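Minutes of the November meeting
Household and Small Trades Automation Working Group
Nevley Laundry and Housekeeping Cooperative

Meeting held on Thursday in the upstairs room at the Nevley site. Opened at 6:40 p.m. Seven members present, two by phone. Apologies received from the Totano branch, who sent written comments. The chair of the group presided and the secretary took the minutes.

1. Minutes of the last meeting

Accepted with one correction. Under item 4, "the machine folds towels" should read "the supplier states that the machine folds towels." The member for the wash floor asked that this wording be kept up in future, as she has been quoted twice now as saying things work when she was reading from a brochure.

2. Matters carried over

The floor scrubber at Totano is back from repair. It still stops at the rubber strip in the doorway between the press room and the corridor. The branch has been lifting it over by hand each evening. Their note asks whether the time spent lifting should be logged as cleaning or as maintenance. Agreed: maintenance, until somebody changes the strip. The branch to get a price for a flatter one.

The question of who pays for replacement brushes was put off again.

3. Plarnetska folding unit: report on the trial

The members who attended the trial gave their report. The unit was tried on the cooperative's own mixed linen, as it came off the line, with no sorting beforehand. The supplier had asked for sorted linen and was told no.

Of 599 pieces fed in, 313 came out folded to a standard the finishing table would pass. A further 137 came out folded but had to be opened and done over. The rest were rejected by the unit or taken off by hand before they got that far. The members noted that the flat pieces, mainly pillowcases and small towels, did well, and that nearly all the shaped garments did badly. Fitted sheets were not attempted after the first jam.

One member thought the result better than expected and said so. He pointed out that the pillowcases alone are a tiresome job. The wash floor answered that pillowcases are tiresome but quick, and that a person standing by the unit to feed it and clear it could have done the pillowcases in the same time. There was some back and forth on this. The chair asked whether anyone had timed it. No one had.

The supplier's figure for pieces per hour was read out. It was noted that the figure does not include feeding, clearing, or doing pieces over. It was also noted that the brochure shows only white towels of one size.

Agreed: no purchase. The group does not object to a second trial, provided the cooperative chooses the linen again and a member holds the clock. The secretary to write to the supplier in those terms.

4. Home visits and the question of "putting away"

The group then took up the proposal from Hubáček, whose arm is offered for use in customers' homes under our housekeeping contract. The proposal covers folding clothes and putting them away in bedrooms. A member asked that the word "bedrooms" be looked at before anything else, and the discussion went on from there.

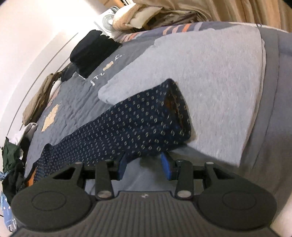
The Hubáček proposal rests on the claim that a two-fingered gripper can do most of what a housekeeper's hands do with clothes. Several members did not accept this. Picking up one shirt from a clear table was agreed to be possible, and some had seen it done. Clothes in a customer's bedroom are another job. A dark blue patterned garment may be lying partly over a light gray folded cloth, on bedding that is gray as well and has folds and printing of its own, with more things heaped along the side next to the wall. A housekeeper sees at once which edge belongs to the garment. The fingertips have to close on the top layer only, and if they take the cloth under it too, a piece that was already folded has to be folded again. The member for home visits said this last point was her main worry, as customers notice when finished work is undone.

It was asked how the machine would know what is to be folded at all. On a bed there may be clean things, things worn once and kept out for tomorrow, and things for the wash. Housekeepers ask the customer, or they know the house. The proposal says the customer would "confirm categories" on a phone. Members doubted that a customer who is paying to have the clothes dealt with would want to stand there confirming them. One member said her own mother would confirm every single item, and enjoy it, and that it would take until supper.

The matter of small openings and linings was raised. Garments with a contrast lining come out half turned, and the housekeeper puts a hand in and sets them right. The proposal is silent on turning things right side out. It is also silent on buttons, belts, and anything left in pockets.

A member spoke in favor of a limited try. He reminded the group that similar doubts were expressed about the tunnel finisher, which is now in daily use and which no one would give up. This was accepted as fair. The reply was that the tunnel finisher does one thing, in one place, bolted to a floor we own, and that no one ever proposed carrying it up a customer's stairs.

On speed, the Hubáček material gives no figure for clothes. It gives a figure for wooden blocks. The group did not find the blocks useful.

On safety, the wash floor asked what the arm does when a child or a cat gets on the bed. The proposal says it stops. She asked how long it stays stopped and who starts it again. The proposal does not say. If a housekeeper has to be in the room for this, the saving in wages set out on the third page does not exist, and the group would like that page withdrawn or rewritten.

On privacy, it was noted that the arm works by camera and that the recordings are kept by the supplier "for improvement." Members were strongly against any recording in a customer's bedroom without a signed consent written by us. The Totano branch had made the same point in its written comments, with more underlining.

Agreed:
The Hubáček proposal is not accepted in its present form.
The supplier is to be invited to show the arm on a made-up bed in our training room, with clothes from our lost property shelf, heaped by our own staff. There is to be no rearranging of the heap by the supplier.
The showing is to include at least one lined garment and dark items lying together.
A piece counts as done when it is folded and on the shelf, and nothing else has been disturbed.
The member for home visits to draft a consent form in any case, as one will be wanted sooner or later.

One member asked that her view be recorded that the whole item was a waste of an evening. Recorded.

5. Robot vacuums in stairwell contracts

Short report. The two units on loan are doing the landings adequately and do not do the stairs. The customer had understood from the leaflet that they did. The leaflet is ours and was written before the units arrived. Agreed to take the word "stairwell" out and put "landings." The housekeepers continue to do the stairs and say the landings need going over in the corners.

There was a question whether the units should be kept on after the loan ends. Opinions differed. Those who work the evening route would keep them, as the noise is low and it saves dragging the big machine up. The office would send them back unless the price comes down. Left open.

6. Automatic dosing on the wash floor

The dosing pumps continue to give no trouble. It was remarked that this is the only item on the agenda that has worked from the day it was put in, and that it has no camera and no phone program. The wash floor would like a third pump for the small washer. Agreed, subject to price.

7. Wording on the website

The office had prepared a paragraph for the website saying that the cooperative "uses advanced robotics in garment care." Members asked which robotics. The office named the dosing pumps, the tunnel finisher, and the floor scrubber. It was felt that a pump is a pump. The paragraph is to be taken out and the old one about hand finishing put back, with the phone number corrected.

8. Training money

A small sum remains for this year. The choice was between sending two members to the equipment fair and paying for an extra week of folding training for new starters. The fair had its supporters, mainly those who had not been. After discussion the group recommended the folding training by a clear majority. The recommendation goes to the general meeting.

9. Any other business

The key to the upstairs room is missing its tag again.

The kettle is to be descaled before the next meeting.

A member asked for the agenda to go out earlier, with the suppliers' papers attached in full and without the summary pages, which are written by the suppliers.

The date of the supplier showing will be sent round once Hubáček has replied. If there is no reply, item 4 will not be put on the next agenda.

Closed at 8:55 p.m.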